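## Keeping silver bright between wearings

If you're anything like me, you have a few silver pieces you wear all the time and a whole box you forget about until March, when you open the lid and find everything has gone the color of weak tea. Don't panic! Tarnish sits on the surface, and most of it comes away with a little patience.

Start with a bowl of warm water and a small drop of mild dish soap. Swish each piece, go over the fiddly parts with a soft baby brush, then rinse and pat dry. I like to leave mine on a towel for 15 minutes before putting anything away (hooks and hinges hold more water than you'd think). Please skip the toothpaste, whatever your aunt told you, as it scratches.

Go easy on pieces with a dark antique finish. The shadows in the pattern are meant to be there, and a dip will strip them right out. The same goes for pearls and turquoise, which want nothing more than a damp cloth.

For storage, small zip bags with the air pressed out work beautifully, one pair of earrings to a bag, with a bit of chalk tucked in the box. Clifford Leclerc wrote in to say he changes his chalk every spring, and I've started doing the same. 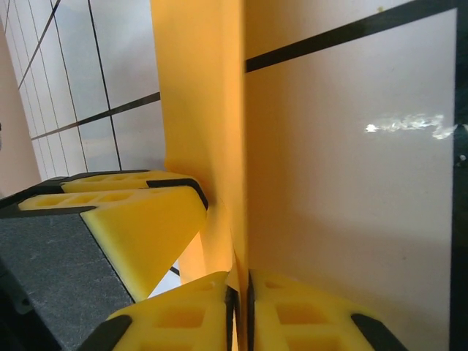 *Bright yellow, with a soft crease down its length.*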